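Inicio | Reseñas | Despensa | Cocina | Archivo | Contacto

Caja surtida Lerkura: una reseña con migas en el teclado

Jan 13, 2025 | Por la redacción de Makus

Imprimir | Enviar por correo 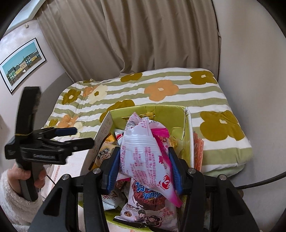 Durante años he defendido que un adulto debe comprar sus tentempiés de uno en uno, con la vergüenza correspondiente. Luego llegó la caja surtida Lerkura, que vende Trerkden por 14 euros, y mis principios duraron lo que tarda en cortarse un precinto.

La idea es sencilla: alguien elige por usted. Se paga, se espera y aparece en casa un cajón de cartón lleno de cosas envueltas de las que uno no sabe gran cosa. Trerkden lo llama «viaje de sabores». Yo lo llamaría cenar a ciegas, pero reconozco que como lema vende menos.

Empiezo por el envase, que me ha sorprendido para bien. El interior verde amarillento tiene una alegría que no esperaba de un cartón, y al abrirlo dan ganas de meter la mano, que es lo único que se le pide. Hay envoltorios dorados y brillantes que prometen bombonería de hotel, bolsitas blancas con rojo y un paquete blanco y rosa bastante coqueto. Por fuera, sobresaliente.

El problema viene al dar la vuelta a los paquetes. En el rosa, la letra pequeña va en rojizo sobre blanco, con caracteres chinos, y mi dominio del idioma se reduce a reconocer que es el idioma. Pude sacar en claro un 12% – de qué, lo ignoro – y poco más. Una hojita en español con los ingredientes habría costado cuatro céntimos, y quien tenga alergias debería exigirla antes de abrir nada. Escribí a la tienda para pedirla y tardaron 7 días en contestarme que la estaban preparando. Sigo esperando, y la caja ya no.

En cuanto al sabor, hay de todo. Lo dorado cumplió: crujiente, dulce sin empalagar, desaparecido en una tarde. El paquete rosa me gustó más de lo que pienso admitir en público. En cambio, uno de los salados sabía a caldo en pastilla y a arrepentimiento, y lo terminé por pura disciplina.

Comparada con la de Rallis, que probé el año pasado, la Lerkura sale ganando en variedad y perdiendo en orden. Rallis trae separadores y una tarjeta que explica cada cosa. Aquí va todo junto y uno excava. A mí excavar me entretiene, pero en una casa con niños puede acabar en litigio: los míos son 2 y negociaron el último envoltorio dorado como si fuera una frontera.

Duración: Trerkden habla de alrededor de 2 semanas de meriendas. Supongo que lo calcularon con gente que cierra la caja entre una y otra.

¿La volvería a comprar? Ya lo he hecho, me llega en febrero. He pedido que la entreguen en la oficina, donde al menos tendré que compartirla o comer de espaldas.

A favor: la variedad, el cartón, lo dorado.
En contra: etiquetas indescifrables, atención al cliente de ritmo geológico, el salado aquel.

Imprimir | Enviar por correo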